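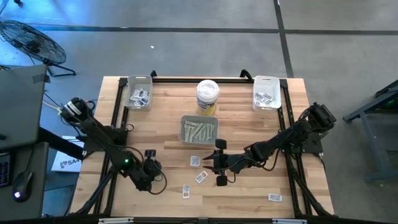 We finally wrote down the rules for the two-arm cell at Sulgate. Short thread.

1/ Keyboard and mouse stay on the desk, never on the arm frame. Same for phones and coffee.

2/ Hands stay off the table until both arms are parked. If a card lands in a bad spot, stop first - then move it.

3/ Check the gripper cables every 20 runs. Look for rubbing at the joints.

4/ One operator per shift owns the stop button. Handover is spoken, out loud.

5/ Log every stop, even the dull ones. We had 7 on Monday and only 4 got written up.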